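Clear risers for a small market table: one wide one or a bunch of little ones?

GrassoTable62
Posted in Craft Fairs & Pop-Up Stalls

Hi all! I've been doing markets since spring with one folding table and I am finally ready to stop laying everything flat like a yard sale. I've fallen hard for the clear stair-step risers.
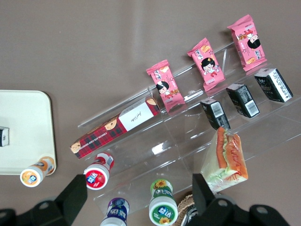 My stuff is soap bars, lip balm and little boxed wax melts, and I have a six foot table plus one of those skinny side tables if the organizer lets me use it. Do I go for one long riser in the middle or several short ones I can move around? My next big one is the November holiday market at the Casura hall and I'd love to have it sorted by then. Tell me everything, I'm so excited about this!

pennyandthread
Several short ones, every time! I started with a long one and loved it until I had to fit it in my car. Short ones nest, they go in a tote, and if one gets cracked you're only replacing one. I also change my layout about four times during setup, so being able to shove them around is a big deal for me.

Renzo Negri
Going to disagree with Penny here, and I say this with love because her table is gorgeous. I sell hot sauce and I went the other way. Three short risers never line up on a real folding table, since the top always has a bow in it somewhere. You spend the whole day nudging them back. One long riser bridges the dip and stays put. Mine has done two full seasons.

Also please, please put your tallest things at the back. I see people put candles on the front step and then wonder why the bath salts behind them don't sell.

pennyandthread
Renzo, your bottles weigh a ton, of course nothing moves! Put soap on it and tell me how it does in a breeze.

Renzo Negri
Fair point on the breeze.

mudroomceramics
Am I the only one who doesn't like acrylic? I've used it and it showed every fingerprint by ten in the morning. I switched to old crates and painted boards and I think handmade goods look better on wood. Clear plastic makes me think of a drugstore counter.

GrassoTable62
Oh, I get that, and your crates sound lovely. My wrappers are really busy though (patterned paper, my sister designs them) and on wood they kind of disappear. On clear steps all you notice is the paper! That's what sold me.

halfmoonbakes
Agree with OP. Loud packaging wants a quiet stand. I do cookies in plain brown bags and I'm on wood like mudroom, but if I had bright wrappers I'd be on clear in a second.

Cleaning tip: microfiber cloth and a drop of dish soap in water. Do NOT use the blue window spray with ammonia in it. I clouded a whole riser that way and it never came back. Dry it with a second cloth or you get spots.

tableforone_18
Things I've learned, in no special order:

Museum putty. A pea-sized bit under each corner and the riser will not walk. It peels off tablecloths fine if they're tightly woven, less fine on burlap.

Measure your soap before you buy! Step depth is what gets people. My first riser had steps too shallow for my bars and they all had to stand on end like books. It looked kind of cute for an hour and then a toddler found them.

Put the price on the front edge of each step. Little folded tent cards fall over all day long.

And leave gaps. I used to pack every step solid and people were scared to pick anything up. Now I put out half as much, keep the rest under the table, and refill as I go.

pennyandthread
YES to the gaps. I didn't believe it until I tried it.

mudroomceramics
See, I've had the opposite happen. At the Grukier street fair I thinned my table out to look fancy and two people asked if I was packing up. A full table says there's plenty to choose from. Maybe it depends on price? My mugs are 18 dollars and people like to compare a bunch of them before they commit.

tableforone_18
Could be. Soap is more of an impulse thing. I'd still start with gaps and fill in if it feels sad.

GrassoTable62
This is all SO helpful. Does anybody light theirs? The Casura hall is pretty dim toward the back and that's where they put me last time.

halfmoonbakes
Two clip-on lamps, warm bulbs, aimed from the sides. If you point one straight at the steps from the front you get glare right where the labels are. Bring an extension cord even if they tell you there's an outlet.

Renzo Negri
And tape the cord down!

GrassoTable62
Okay, decision made, sort of. I'm getting two medium risers so both of you can be half right. I have museum putty in the cart and I'm cutting paper mockups of the steps tonight to check my bar size. Will report back after the market!

pennyandthread
Half right is more than I usually get from Renzo. Post your setup when it's done, I want to see those wrappers.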